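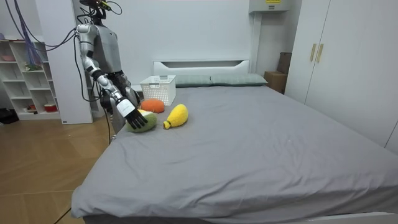

Figure 4. A humanoid robot reaching for three plush fruit toys at the side of a bed.

4.2 What the adverts left out

The second part of the study looked at the wording of private and trade adverts for used cars. We collected 200 listings from Flusen, a regional classifieds site, and 138 from the forecourt pages of Cantero, a dealer chain with a fondness for capital letters. Each listing was read twice, once by Loubna Farouk and once by Rasmus Lūse, who did not see each other's notes until the end. Where they disagreed, Dorota Rutkowska settled the matter, usually against both of them.

The readers marked whether a listing gave the mileage, the number of previous owners, the service record and any known fault. Mileage was nearly always present. Faults were another story. In the private adverts, 68 of the 200 sellers mentioned a fault of any kind, and a good many of those chose one that a buyer standing next to the car could hardly have missed, such as a door of a different colour. The dealer pages mentioned faults less often still, though they were generous with cup holders.

A phrase that gave us trouble was "drives well for its age". Lūse first marked it as an admission of a fault; Farouk took it as praise. We went back to the sellers who had used it and asked. Those who replied tended to mean that the car drove badly but that they had grown used to it. The phrase was moved to a class of its own, along with "needs some love" and "first to see will buy", the last of which had in several cases been online since March.

Asking prices were compared with the Werkico guide, which gives a value by model, year and mileage. The guide is widely used by traders and widely cursed by them as well. We took its middle value in every case and made no allowance for extras, on the grounds that sellers had already made a very large allowance of their own. Cars with a stated fault were priced closer to the guide than cars without one. Whether those sellers were more truthful by nature, or simply more tired of owning the car, the listings cannot tell us.
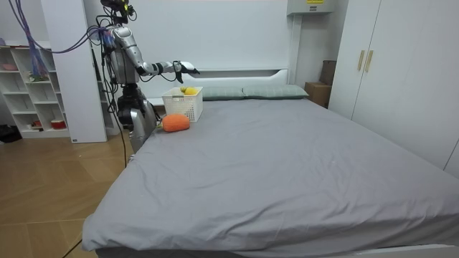
Does a full service history raise the asking price of an older used car?
In our listings it raised the price a little for cars under ten years old, and had no clear effect on anything older.

The answer surprised Wai-kit Lau, who had kept every receipt for his own hatchback in a ring binder and had hoped to be rewarded for it. One likely cause is that older cars sell mainly on the date of their next inspection, and buyers at that end of the market seldom ask to see paper. Another is that "full" was used loosely. Of the sellers who claimed a full history and agreed to send us a copy, several sent a single page — in one instance, a bill for wiper blades.

Dealers fared better here. Cantero stores its records through Ledadetti, a booking service for garages, and the entries we were shown were complete and dull, as such records should be. Ignacio Sarmiento checked them against the mileage in the adverts and found small gaps, all of which could be put down to test drives. We have left these cars in the sample.
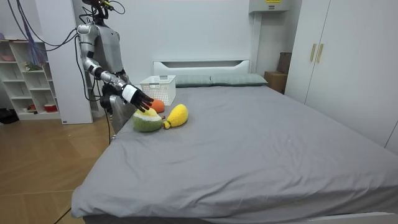
Figure 5. The robot's hand spread just above a plush half-fruit on the bed.

4.3 Limits

All listings were taken down on December 30, 2023, a date when people sell cars for reasons they might not have in summer. We also saw only what was asked, never what was paid. Sellers who were rung up afterwards quoted final prices so close to the advert that we decided not to use them.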